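Section 4: Running the screw-driving demo for visitors

I wrote this part after our second open day at Harside, when I was the one standing at the table with 39 people filing past. Read it through before the doors open, please – you won't have time later.

Before the first group

1. Clear everything off the table that isn't part of the demo. Coffee cups too (yes, I know).
2. Put the terminal blocks on their cardboard bases and set them on the marks. Red tape faces the same way on both.
3. Start a screw in the first block by hand and leave it standing up. Two turns is plenty.
4. Load the cell program and pick job 13. Job 12 looks almost the same on the list and runs at full speed, so check twice.
5. Do one dry run with the screwdriver switched off, then one with it on.

Note: the metal box with the lid screws is for the second half of the demo. Put it out at the start anyway, so you don't have to stop the arms and reach in.

During the demo

6. Tell people what they're going to see, then press start. I talk for a minute at most. Kids want the robot!
7. When the screwdriver comes in over the blocks, pause the job and let everybody have a look at the bit and where it's headed. This is my favorite stop, and it's where most of the questions come up.
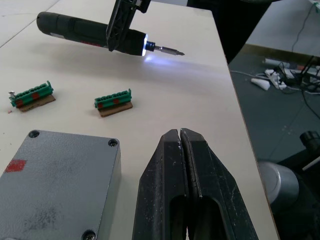 Halyna Hordiienko would rather you didn't pause there at all, at least with school groups, and says one full run followed by a second slow one keeps them quiet a lot longer. I've tried it her way and it does work, so pick whichever suits your crowd.

8. Press resume, hands off the table, and let the job finish.

Caution: pause is not stop. The arms still have power and will move as soon as someone touches resume. If a visitor leans over the table, hit the red button and start again from step 4.

Caution: walk people around the front only. The cables run along the floor on the other side.

9. Between groups, back the screw out and reset the blocks. Swap the battery at lunch.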